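How to Set Up and Run a Simulated Lab Cell for an Open Day

By Birgit Tiedemann
April

This guide covers the demonstration we run at Skestia for open-day visitors: a robot arm at a lab bench, shown entirely in simulation. It assumes you already have a working cell file and a machine that can render two views at once. It does not cover motion planning or grasp training.

What you need

One workstation with two display outputs. One large screen for visitors and one small screen for the operator. The Brotorix scene package, unpacked locally. A network share will stall the first load and you will spend the opening minutes looking at a progress bar. A printed copy of the run sheet.

Step 1. Load the cell

Start the simulator with physics paused. Open the bench scene and wait for the textures to finish loading before touching the camera controls. Set the random seed to 3126. Any fixed seed will do, but the run sheet was written against that one, and the placement of loose items will match the notes.

Check that the arm is in its ready pose, gripper open and above the mat. The plate holder should be near the front center of the mat and the machine to the right of it, with its green indicator lit. If the indicator is dark, the device state did not load. Close the scene and open it again.

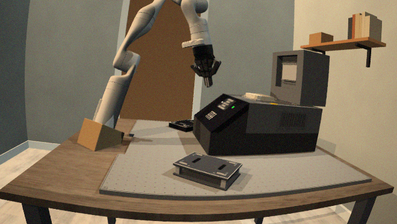
Step 2. Set the room view

The room view goes on the large screen. Keep the whole tabletop visible, including both ends. Visitors look at the arm first and then want to know what it is reaching for, so the bench matters more than the upper joints. Lock the camera once it is set. An unlocked camera will drift when somebody leans on the mouse.

Set playback to 50 percent of normal speed. Full speed is fine for an engineering audience, but a general group loses track of which object is being handled. Seija Seppälä tried several settings during the rehearsal and the half-speed setting produced the fewest requests for a replay.

Step 3. Rehearse the motion without objects

Run the approach path once with contacts disabled. Watch the clearance between the gripper and the top of the machine. If the arm passes too low, raise the transit height in the path settings and run it again. Do not fix this by moving the machine. The remaining waypoints are stored relative to the mat, and moving anything on the bench means editing all of them.

Enable contacts and run the path a second time. The contact log should stay empty until the fingers reach their target. One or two entries at the start usually mean an object was spawned slightly inside the mat — reset the scene and they go away.

Step 4. Add the close view

The close view follows the gripper and goes on the operator screen. It can be switched to the large screen for short periods. Open the view list, select the gripper camera, and set the frame buffer to 300. A smaller buffer saves memory but leaves too little to scrub back through when a visitor asks to see a contact again.

Expect large surfaces to fill much of this view when the gripper is near them. Tell the group what the arm is next to before you switch. People who have been looking at the room view need a moment to find the fingertips, and the background texture does not help them.

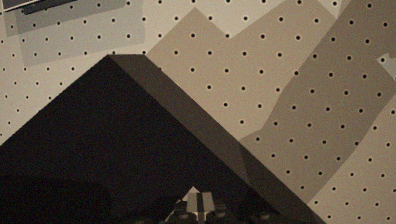 Leave the close view up for one approach and then switch back. Longer than that and the group starts asking where the rest of the robot went.

Step 5. Run the demonstration

Begin paused in the ready pose. State that the robot and the bench are both rendered, and that no hardware is moving. Say this before starting playback. The group from Räsänen spent half of its slot asking where the arm was located.

Start playback and keep commentary short. Pause at each waypoint if there are questions. Use the pause key on the keyboard; the on-screen button is hidden when the view list is open.

Step 6. Reset between groups

Stop playback, reload the seed, and confirm the ready pose. Clear the contact log. If you changed the transit height during the session, write the new value on the run sheet.

Troubleshooting

Error 556 on load: the scene package and simulator versions do not match. Install the package that came with your build.

Close view is black: the gripper camera is active but has no light assigned. Reselect the default lighting preset.

Arm starts from the wrong pose: playback was stopped between waypoints. Reload the scene; the reset button restores objects only.

The Drernura export plug-in can be left installed but should be switched off during live playback.

Contact: Skestia Demonstration Desk | © Skestia | Back to top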